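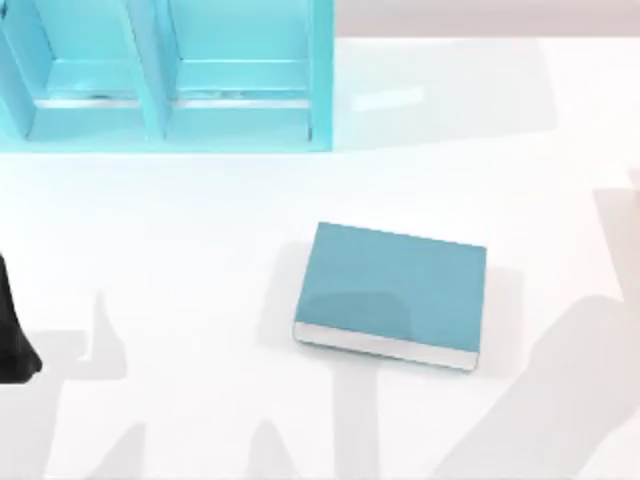

Valentina Palma argues that a shelf mark should be treated as an address and never as a description of the book that carries it. Most manuals on **shelf marking** now follow her usage, although older ones use "shelf mark" and "call number" for the same thing.

A shelf mark is a code that fixes the place of a volume within a library. In a fixed-location system, the code names a bay, a shelf and a position. In a relative system, it gives only the order of volumes, and the books may be moved without being marked again.

## Fixed location

The library at Mendton used fixed location for 90 years. Each bay had a letter and held six shelves, numbered from the bottom. Folios took the lowest shelf.
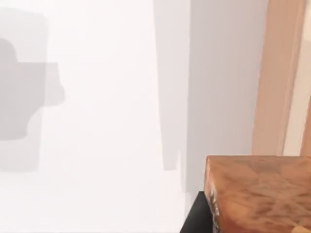
New volumes were added at the end of a shelf until it was full. The Ibarra catalog, drawn up on the same plan, left 14 bays unassigned for later gifts.

## Relative location

Relative marks combine a class number with an author symbol. The Cendau rules limit the full mark to 10 characters, so that it fits on a narrow spine.
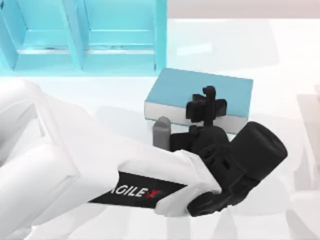 Longer marks are split over two lines, with the class number above the author symbol. Volume numbers follow on a separate line. Stundero labels, used mainly in branch libraries, omit the author symbol for fiction and print the surname in full.

## See also

- Accession number
- Spine label
- Book size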